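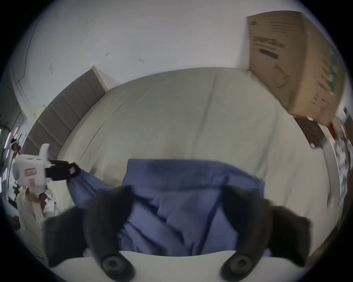
Gripper pinching the blue cloth, white sheeted surface.

March 11, 2025

Budget day. Two hand-held grippers are in use at the bed and the question is what to buy next, in what order, and what to leave until the next round. The ceiling is £3939 including VAT and carriage. I carried the number over from the February sheet and have no reason to think it will move.

Started with the quotes. Vusico will supply a further pair of hand-held units, fingers fitted, at a price that takes up a little over half the money. Trelton are cheaper per unit but sell the fingers separately and want payment in full before dispatch. Once the fingers are added the gap closes to £66 for the pair. For that I would sooner stay with one pattern of finger and one set of screws. Two patterns means two lots of spares, and two sets of calibration figures to keep straight.

The cloth work is what drives the finger question. A fold made with two grippers needs both to pinch cleanly at the edge and hold while the fabric is drawn across. Thin cotton asks very little of the grip force and a great deal of the tip. I have therefore put finger pads down as a consumable, on their own line, instead of burying them under repairs as I did last time. Allowance is 8 sets. If the tips last longer than I expect, the remainder goes back into the general line.

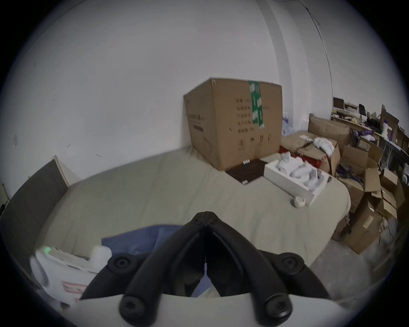
Storage comes after that. I had left it out of the first draft altogether, which was a mistake, as cartons and packing take up room that the work could use. Dotier list a plain steel rack, flat-packed, with a delivery time of two weeks. It needs fixing to the wall. Measured for it before lunch and wrote the width on the back of the quote. Lower shelf for cartons that must be kept for returns, middle shelf for spares and tape, top shelf for whatever is not in use. Cartons with no return period left on them can be flattened and taken out.

The robot arms are the large item and are not in this round. Amadi sent a revised quote for a two-arm bench set with controller. It is well outside the ceiling even without the mounting plate, and their service contract is charged yearly from the date of delivery, used or not. I want the hand-held recordings in better order before paying for arms to stand idle. Moved to the next round with a note to ask for the price without the contract. 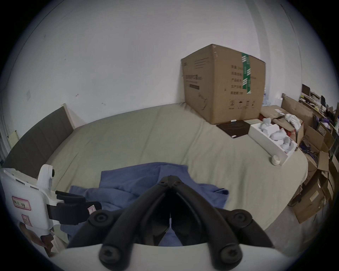 Would a single arm now, and the second later, spread the cost sensibly? It would spread the cost but do little for the cloth tasks, which are all set out for two hands, and Amadi price the second arm higher when it is bought alone.

Order of purchase as it stands tonight:

1. Vusico pair, with fingers
2. Finger pads
3. Dotier rack and wall fixings
4. Spare cables and storage cards

That leaves nearly 8 per cent unspent, to be held against carriage, because the Vusico quote gives carriage as "to be confirmed". Wrote to them asking for a fixed figure. Also asked Trelton whether their fingers can be had on their own, as a fallback should the Vusico ones go out of stock. No reply from either by the time I shut the laptop.

Still to do: check the warranty wording on hand-held use, find the serial number sheet, and move the spreadsheet to the new template.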